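Luz traseira Prerkeo: três meses de uso diário

11 de outubro de 2018

Comprei a luz traseira da Prerkeo em julho, depois de a minha antiga ter deixado de carregar. Paguei 20 euros na loja da Katona, com a abraçadeira de borracha e o cabo USB incluídos. Uso a bicicleta todos os dias para ir trabalhar e ao fim de semana faço voltas mais compridas, quase sempre em estrada.

A luz é pequena e pesa pouco. Tem um só botão na parte de cima: um toque comprido liga, os toques curtos mudam de modo. São 4 modos, dois fixos e dois intermitentes. O botão é duro e com luvas grossas custa a acertar, mas também nunca se ligou sozinha dentro da mochila, coisa que a anterior fazia muitas vezes.

Montagem

A abraçadeira serve em espigões redondos sem problema. Na minha outra bicicleta, uma Fomwood de aço com espigão fino, tive de dar duas voltas com fita isoladora para a luz não rodar. Em espigões de perfil achatado não assenta bem. O fabricante vende um adaptador à parte, que não experimentei.

O ângulo não é regulável. Com o espigão inclinado a luz fica a apontar ligeiramente para o chão. Resolvi com um bocado de câmara de ar velha por baixo da base, e ficou direita.

Autonomia

No modo intermitente fraco, o que uso de dia, carrego uma vez por semana. No fixo forte dura bastante menos: numa volta ao fim da tarde acabou antes de eu chegar a casa. O indicador de bateria só passa a vermelho quando falta muito pouco, por isso convém não confiar nele para saídas longas. Desde que a comprei fiz 123 viagens com ela, segundo o registo do telemóvel, e não notei perda de autonomia.

A tampa da entrada USB é o ponto fraco. É uma aba de borracha presa por uma tira fina e ao fim do primeiro mês já não fechava rente. Apanhei chuva forte em setembro e não entrou água, mas passei a pôr um pouco de massa de silicone na borda.

Visibilidade

Pedi ao Tamás Dobos, com quem costumo pedalar, que fosse atrás de mim na subida de Storkircombe ao anoitecer. Disse que o modo intermitente forte incomoda quem segue na roda e que o fixo fraco chega para andar em grupo. De lado vê-se menos do que eu gostaria. A lente não envolve a caixa e, num cruzamento, prefiro ter também refletores nas rodas.

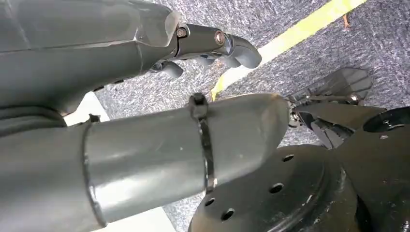 Antebraço e mão robóticos em cinzento, com parafusos à vista nas articulações dos dedos.

Comparação

Tive antes uma luz mais cara, com sensor de travagem. O sensor falhava em piso irregular e acabei por o desligar. A Prerkeo não tem nada disso e não lhe sinto a falta. Pesei a bolsa de selim com a luz, uma câmara de ar e as ferramentas: 275 gramas, menos do que levava com a outra.

A favor: preço, botão que não se liga por acidente, carga rápida.
Contra: tampa USB, ângulo fixo, pouca luz lateral.

Para uso na cidade e treinos curtos recomendo. Quem faz muitas horas de noite deve procurar uma bateria maior ou levar uma segunda luz. Quanto à tampa, escrevi à loja a perguntar se a vendem em separado e ainda estou à espera de resposta.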